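Fekside open day: the Wallungate kitchen simulator, reviewed
Jul 20, 2020

Fekside opened its test floor to outside visitors for one day to show Wallungate, a simulation package for household manipulation. I went as a prospective buyer. We already run an older package from Zarnport for bench work, and I wanted to know whether Wallungate would cover cabinets and drawers, where the Zarnport contact model is weak.

The demonstration ran on ordinary workstations with the screens mirrored to a projector. Visitors could book a seat for 16 minutes and run tasks from a menu. I took two seats, one before lunch and one after.

Setup is by text file. A kitchen is assembled from parts (counter, wall cabinet, base cabinet, range, loose objects), and each hinge or slide gets its own friction, damping and travel limits. Changing the hinge friction on one door meant editing one line and reloading. The reload took long enough to be annoying on the larger kitchens. The demonstration library holds 983 kitchens, generated from a much smaller set of layouts, and after a while the relationship shows. Color and surface vary freely. Cabinet depth does not vary much.

Contact handling is the reason to consider the product. I ran the door task with the damping at its default and then at the lowest setting allowed. With the default, the door followed the arm without jitter. At the lowest setting it swung past the arm and came back, with no visible penetration. The Zarnport package fails this test in most of our configurations — the door passes through the wrist or the solver stops.

Joint readouts are plotted live and can be exported. Units are stated on every axis, a small thing that I appreciated. The export has no header row, and the column order is documented only in the manual.

Rendering is adequate. Stone and tile are convincing enough at working distance, and shadows inside the cabinets are usable for training a camera policy. Reach into a wall cabinet is the harder of the two cabinet tasks on the menu, and the arm has to bend sharply to get its wrist up to the opening beside the door. 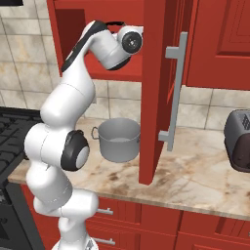 Mohamedi, at the next seat, disagreed with me about the value of all this. The door task flatters the solver, in that view, and a drawer that binds when pulled off center would say more. I tried one in my second session. It slid freely wherever the force was applied, so the objection stands for the February build we were shown.

The price is 2166 dollars per seat per year, with support extra. Export to other formats is limited to 100 kitchens per license.

I would buy one seat for door work and keep the old package for the bench. Drawers need another release.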